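About Us - Skelerance

Hi, and thanks for stopping by!

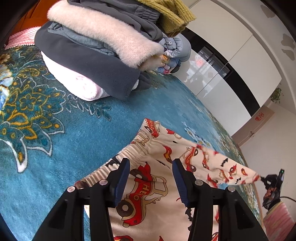
Children's pants with red cars on them, one stage of the folding work.

So, can a machine do your laundry yet? I get asked this at pretty much every family dinner, and my answer is still "some of it, slowly, if you're nice to it." Skelerance is a small company in Nillville, and chores are all we do. Folding, sorting, clearing a table, putting the lids back on things.

I started this place after six years of fixing packing lines at Farkas, where I got very used to machines that do one job all day on parts that never change shape. Then I went home and looked at the clothes pile on my bed and thought, well, none of what I know helps with that. A metal bracket stays a bracket. A pair of kids' pants with a stretchy waist is a new shape every time you pick it up!

The way we work is pretty simple. People do the chore by hand using grippers, in real bedrooms with real blankets and too many clothes on the bed, and we record it. One gripper holds the waist, the other pulls the leg straight, that kind of thing. Our software (we call it Nanex) learns from those recordings, and then we let it try on our own robot arms back at the shop. We've recorded 629 folding sessions so far and I would happily take twice that.

Where are we, then? Towels are good. Flat T-shirts are good on most days. Pants are getting there - elastic waists bunch up and Nanex loses track of which end is which. Thick knits and fleece, not yet. Socks I don't want to talk about.

On the shop-floor side we're further along. Sorting small parts into bins and loading trays both work well enough that two local shops use them every day, with a person nearby for the odd jam.

There are nine of us now, in over half of an old feed store (the other half sells tile). We keep a list of 100 household chores on the wall and cross one off only when a machine has done it in a home we'd never been to before. The list is still mostly uncrossed.

If you live near Nillville and have a messy closet, we'd love to hear from you. Mornings are best, and we fold everything before we leave.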